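4.2 Arbeitsplatz für den Kaffee-Test einrichten

Vor dem Start muss der Tisch frei von Werkzeug sein. Beide Arme stehen in Ruhestellung, der Not-Aus ist in Reichweite.

1. Stellen Sie die Kaffeemaschine in den Bereich, den beide Greifer erreichen.
2. Legen Sie das Tablett flach nach hinten links und stellen Sie das Glas davor.
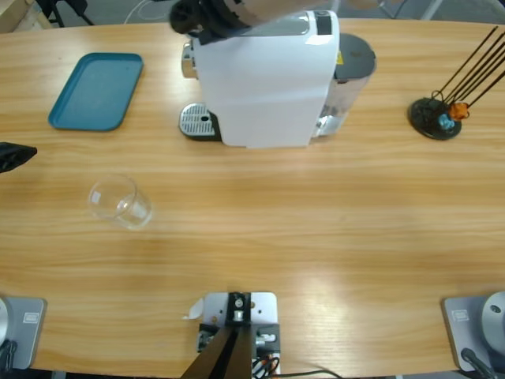

Abb. 11: Tisch mit Maschine, Tablett, Glas und beiden Greifern

3. Führen Sie das Netzkabel nach hinten weg. Es darf nicht im Fahrweg der Arme liegen.
4. Öffnen Sie im Programm Brernel die Seite „Greifer“ und geben Sie als Öffnungswert 2.000 ein.
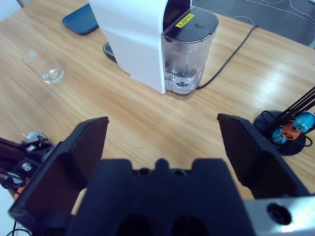

Abb. 12: Greifer offen, Blick von der Handgelenkkamera

Hinweis: Bei unserem Aufbau hat der Wert 2.220 auch funktioniert, aber der Motor hat dann gebrummt.

5. Fahren Sie den Arm langsam an die Maschine heran und halten Sie vor dem Wassertank an.
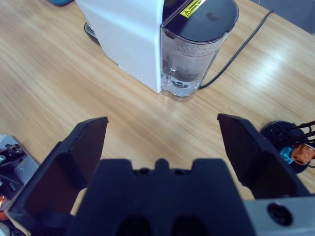 6. Speichern Sie diese Position als „Tank_vor“. Danach warten Sie etwa 11 Sekunden, bis Brernel die Werte geschrieben hat.

Achtung: Wasser und Elektronik! Den Tank niemals füllen, wenn die Arme unter Strom sind.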